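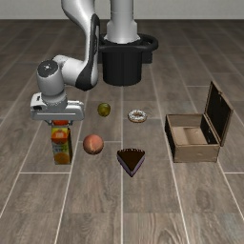
4. Setting up your first batch

By now your Stemport cold-press juicer should be assembled, rinsed and standing on a level surface. Good – you've reached the fun part! Give yourself plenty of time for the first batch, and don't worry if the juice looks cloudy. It should.

4.1 Getting the fruit ready

1. Wash everything under cold running water, even fruit you plan to peel.
2. Peel oranges, grapefruit and anything with a thick or waxy skin. Apples and pears can go in with the skin on.
3. Take out pits and hard stones.
4. Cut the fruit into pieces that drop easily down the chute. Long strips of celery tend to wrap around the auger, so chop them short.

Note: Firm fruit straight from the fridge presses beautifully. Very ripe pears and bananas turn to paste and are much better in a blender.

4.2 Pressing

1. Close the juice cap and set the pulp cup under the side spout.
2. Turn the dial to 2 and let the auger run empty for a few seconds. You should hear a low, even hum.
3. Feed the pieces in slowly, switching between soft and hard fruit as you go. A slice of apple after every handful of berries works wonders.
4. When the bowl is nearly full, place a jug under the front spout and open the cap.
5. Keep the motor running until the spout slows to a drip, then turn the dial to OFF.

CAUTION: Never push fruit down with a spoon, a knife or your fingers. Use the pusher that came in the box.

CAUTION: If the auger stops, turn the dial to OFF, wait until the light goes out, then hold it at REVERSE for a moment. Unplug the juicer before you open the lid.

4.3 How much will I get?

It depends on the fruit, and on the season too! Some 300 ml from a full chute of apples is a fine result. Carrots give less, and cucumbers give so much that you'll want the bigger jug.

4.4 Storing your juice

1. Fill a clean glass bottle right up to the neck. Less air means brighter color and flavor.
2. Add a squeeze of lemon to apple or pear juice if you want to slow the browning.
3. Refrigerate at once and drink it by the next day.

Note: Fresh juice hasn't been heat treated, so please don't store it in a cupboard the way you would an unopened carton from the store.

4.5 Quick rinse between flavors

Going from beet to orange? Close the cap, pour in a glass of water, run the motor briefly and drain. Do the full wash in section 5 as soon as you've finished for the day – dried pulp in the strainer is a real chore to scrub out.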